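How to clean and oil a pale wood table top

Drovcombe Home Notes, 3rd September
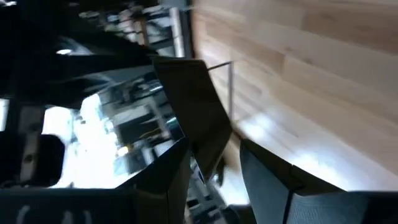 A table top of light wood is a pleasure in the first year and a worry in the second. Every cup leaves its ring, and the middle part, where the people eat, becomes gray before the ends. I have treated such tops many times, and I made many mistakes before I found an order of work that I can repeat. The first step is always to look at the surface in strong light. Where the light is strongest it makes white patches of glare, and inside the glare the grain disappears completely, so you cannot judge anything there. Look beside it, where the tan lines of the grain and the seams between the planks are easy to see. Then walk to the other side of the table and look again, so that the glare falls in another place.

What you need

Two cotton cloths without color, because a dyed cloth can stain pale wood
A bowl of warm water and a little plain dish soap
Sandpaper, grit 180 and grit 240
A cork or rubber block for the sandpaper
A soft brush, for example an old paint brush which is clean
100 ml of clear oil for table tops
A wooden toothpick or a thin piece of card for the seams

I use Paraven clear oil. Any oil made for tables and for contact with food is good, but read on the can if it makes the wood yellow. Many oils do this, and on pale wood it is much more visible than on oak or walnut. If you want to keep the wood as blond as possible, ask for an oil with a small amount of white pigment, and make a test under the table first.

Before you start

Find out if the table is oiled or lacquered. Put one drop of water in a corner and wait for 8 minutes. If the drop stands round and leaves no mark, the top is lacquered or the oil is still in good condition. If the wood below becomes darker, the surface is open and it needs oil. A lacquered top must not be oiled, the oil will only stay on it and be sticky. If you are not sure after the test, ask the shop where the table was bought.

Step 1. Clean the seams

Start with the seams. Between two planks there is often a fine line of crumbs and old soap, and if you wash first, you press this deeper. Pull the toothpick slowly along the seam, always in one direction, and brush the dirt out. Do not use a knife. I did it once on a bench and the blade jumped out of the seam and made a scratch as long as my hand, across the grain, which I can still find with my finger.

Step 2. Wash

Wet the cloth, wring it very well, and wipe along the planks from one end to the other. Wash the whole top, also if only one place is dirty. If you wash only one spot, you get a clean spot with a border, and the border is uglier than the dirt was. Change the water when it is gray. Wipe once more with clean water and then let the table dry until the next day.

Step 3. Sand

The water has raised small fibers and the surface now feels rough. This is normal. Put the grit 180 paper on the block and sand with light pressure, only in the direction of the grain. Make long movements and let the stroke go almost to the end of the plank. At the edges be careful, because the block easily tips over and makes the edge round.

Cup rings you can sand a little more, but make the area bigger than the ring, so you don't create a hollow. Very dark rings come from metal and wet wood together. Sanding does not always remove them, and I prefer to leave a weak ring than to make the plank thin.

After this take the grit 240 paper and repeat, with even less pressure. Remove the dust with the brush and then with a dry cloth. Look again from both sides against the light. Scratches across the grain appear as short bright lines, and it is better to find them now than under the oil.

Step 4. Oil

Shake the can. Pour a small quantity on the cloth, never directly on the wood, and rub it in along the planks. Do one or two planks at a time over the full length. A thin layer is enough. Wait for the time that is written on the can, then wipe away everything which is still on the surface with the second cloth. Pay attention to the seams, the oil likes to collect there and comes up again some hours later as small shiny points. Wipe these too.

Let it dry until the next day and give a second thin layer in the same way. The end grain at the short sides drinks more than the top, so I give it one layer extra.

Important: spread the oily cloths flat outside to dry, or put them in a closed jar with water. Folded in the trash they can become hot and start a fire by themselves.

Step 5. Wait

You can put light things on the table after one day. For hot cups and wet glasses wait one week, and use coasters also later. I know that guests forget them.

How often

For a kitchen table which is used every day, I wash and oil two times in a year and sand only one time. For a desk or a side table it is enough to oil once a year. Do the water drop test before you decide, and do it in the middle of the top, where the wear is strongest.

If some planks are now lighter than others, leave them in peace for a few months. New sanded wood becomes darker with daylight, and the difference gets smaller. Take away table mats and bowls during this time or move them often, otherwise their shape will stay on the wood.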